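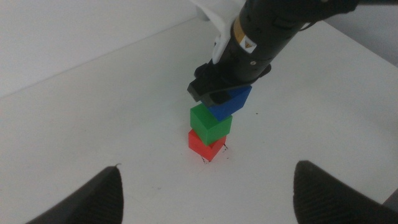

Figure 4. Stacking check with the blue cube in the jaws, over green and red. Marker lines on the table at the base of the red cube.

4. Stacking check and wrist camera alignment

This section covers the stacking check on the Kuvura two-arm cell. Do it after any change to a gripper, a wrist camera or the table. The Clalance setup software has its own alignment wizard, and it will tell you the cell is aligned. Treat that as a first opinion. The wizard compares the arms with its own stored model and knows nothing about where your table is today.

In these steps, the working arm is the one that handles the cubes. The viewing arm carries the camera you are checking.

Before you start

You need the red, green and blue cubes, a fine black marker, a lint-free cloth and the 2 mm hex key from the Besent tool roll. Finish section 3 (homing) first.

CAUTION: Keep hands off the table whenever the arms are enabled. The slow-speed setting limits travel speed. It does not limit how hard the jaws close, whatever the menu text suggests.

4.1 Prepare the table

1. Press the stop button and wait for both arms to settle.

2. Wipe the tabletop. Small specks won't upset the check, but grit under the bottom cube will tilt the whole stack.

3. Find the square marked on the table. If it has worn away, redraw it by tracing the red cube in the taught position. Don't measure it in from the table edge.

4. Put the red cube on the square by hand. Set the green and blue cubes in their pickup spots.

Note: Old marker lines that stick out past the square are harmless. Clean them off if you can't tell which corner is current.

4.2 Run the check

5. Clear the table area, release the stop button and enable both arms at slow speed.

6. Move the viewing arm to its watch position with the fingers fully open. Both fingertips should show at the bottom of the picture, one on each side, with the stack between them. They will be out of focus. Do not refocus the camera on them.

7. Load the program STACK 3 and press Step. The working arm places green on red.

8. Look at the green cube. A slight twist against the red one is acceptable. An overhang you can see from across the room is not, even if the software reports a pass.

9. Press Step again. The arm picks up the blue cube and pauses just above the green one. Check the gap in the camera view, then check it by eye from outside the guard. The camera looks down at an angle and flatters the gap.

10. Press Step to lower and release. Wait for the arm to back away before you judge the stack.

CAUTION: If the held cube touches the stack before the pause, press stop. Do not jog the arm down to "help" it. That is how we bent a finger in July.

4.3 If the stack is off

Twisted, but centered: check the jaw screws first. Press stop, snug them with the hex key and repeat from step 4.

Shifted the same way every time: the table has probably moved. Teach the red cube position again and redraw the square.

Shifted a different way each time: the software will suggest a full recalibration. Try cleaning the finger pads before you give it the afternoon. If the shift is still random, look at the cable guide for anything pulling on the arm.

Note: The Mak gripper sheet gives a pad life of 2,000 cycles. Our counter read 2,368 at the last change and the old pads were still holding square. Go by the wear you see, and log the count anyway.

4.4 Record the result

Write down the cycle count, which cube was off, and in which direction. "Passed" by itself is no use to the next person. Send corrections to this section to Yaneth Londoño. Duangjai Sangkhawat keeps the spare pads and the hex keys.

Section revised Sat 5 April. Continue to section 5, Wrist camera exposure.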